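[founders-list] Re: Deltine accelerator, worth the equity?

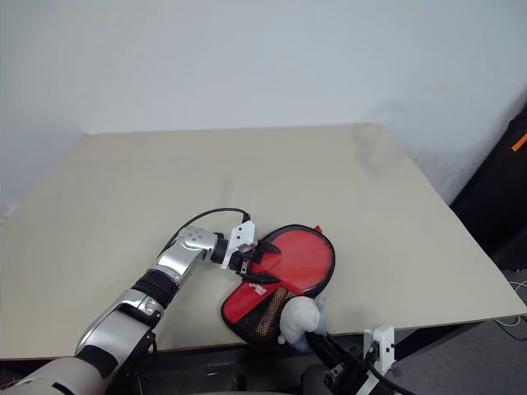

Hello Agnes, hello all,

I read your message on Sunday and I wanted to answer it properly, so please excuse that it became long. Mekness went through the Deltine programme last year with the spring group, and I think I can speak about most of your points. I answer below each of them.

Agnes Eklund wrote:
> We have an offer from Deltine for the group starting in June. They
> take a share of the company and give a small amount of cash, plus
> the office and the mentors. My co-founder is very much in favour. I
> am less sure. Has anybody here done it, and would you do it again?

We did it, and I would do it again, but with a different contract. When we signed we were two persons with one paying customer, and the cash kept us alive for the winter. You already have revenue, if I remember your earlier post correctly, so the same offer is more expensive for you than it was for us. I would ask for a lower share. We did not ask, and afterwards I learned that two other companies in our group had asked and received it.

> What worries me most is the clause about follow-on investment. They
> want the right to take part in every later round. Is this normal?

It is a common clause, and by itself it is not dangerous. What you should look at is how long they have to decide. In our agreement it was 100 days, and this became a real problem when Kristiansen wanted to invest in us and wished to close quickly. We had to go back to Deltine and ask for a written waiver. They gave it, and they were polite about it, but it cost us three weeks and some legal fees. Please try to bring the period down to one month before you sign. Also ask that silence counts as a no. It is one sentence in the contract and your lawyer will know how to write it.

> How much of the programme is really useful? I have seen the
> schedule and there are a lot of evening talks.

The talks you can skip without any harm. I attended 13 of them and I have notes from maybe half. The sessions with the mentors were much better, above all the ones about pricing. Before the programme we charged 165 per month for everything, for every customer, and we had never asked ourselves why. The mentor made us call our customers and ask them what they would do if we closed tomorrow. It was an uncomfortable week. After it we split the offer into 3 plans, and our biggest customers moved to the highest one without much discussion.

You can ask for a certain mentor, but you must do it before the first week, by e-mail to the programme office. They do not advertise this.

> And the office space? We are used to working from home, and it is
> more than an hour by train for me.

The office is fine, quiet in the mornings and rather noisy after lunch. Attendance was required two days in the week for us, but I heard that they have become more flexible. With a trip of this length I would ask them directly and get the answer in writing. The desks are shared, so do not plan to leave your equipment there overnight. There is a locked cupboard, and the key is at reception until five o'clock.

> They also push a bookkeeping tool called Clorkix on everybody. Do
> we have to use it?

No. It is free for the participants during the programme and afterwards you pay the normal price. We used it and then we moved back to our old accountant, which took longer than I expected, as the export did not keep our cost centres. If your bookkeeping works today, leave it as it is. Deltine only wants a monthly report with cash, revenue and number of employees, and a simple spreadsheet was accepted.

One more thing that you did not ask. Talk with your co-founder about what happens if one of you leaves during the programme. In our group this happened to one company, and they had no agreement about the shares. They are still in discussion, as far as I know.

If you want, I can send you our list of changes to the contract, without the amounts. Write to me off the list. I am away on Thursday, otherwise I answer the same day.

Kind regards,
Birger Bråten
Mekness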